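Ticket 29: Folding guideline, start-of-episode check fails on bed tasks
Project: Hallus
Queue: Nadden practice rules
Status: Resolved, rule text updated

Reported, November
Episodes from the bedroom set keep getting bounced by the rule checker with "start state not met." 14 rejected in one batch, all bed tasks. Table tasks pass fine. The operators swear they followed the sheet, and I believe them!

First look
Pulled the rule text. Section 8 says "work surface clear before first grasp." Reviewers at the Sudeck site read that as the whole bed, so any bedding at all is a fail. Reviewers at Atanasov read it as the patch under the garment. Same rule, two readings, and the checker was set up the Sudeck way.

Tried
1. Asked operators to strip the bed first. Passed the checker, but added 4 minutes per reset and made every bedroom look the same. Rolled back.
2. Loosened the checker threshold. Bad idea, it let through shirts lying half on top of blankets.
3. Split "surface" into work area and surroundings. This one works and I'm really happy with it.
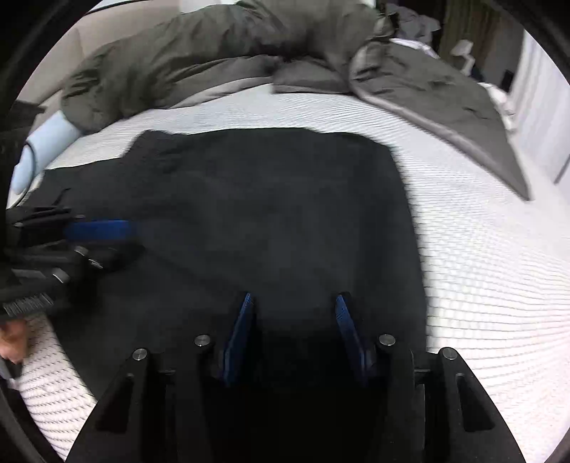 Section 8 now asks for three things at the start of a bed episode: garment spread on the work area, both grippers in view, nothing from the surroundings lying over the garment. Bedding may stay on the bed. A crumpled comforter along the head, like the olive-gray one, is a pass under the new wording, and the dark garment spread flat on the white quilting makes a great reference for new reviewers. A small rumple at a corner is fine too, so please don't reject for that.

Reran the batch with the split rule. All 14 pass, and the half-on-blanket cases still fail as they should. Both sites have signed off on the wording.

Still open: same wording for sofas. Moved to its own ticket.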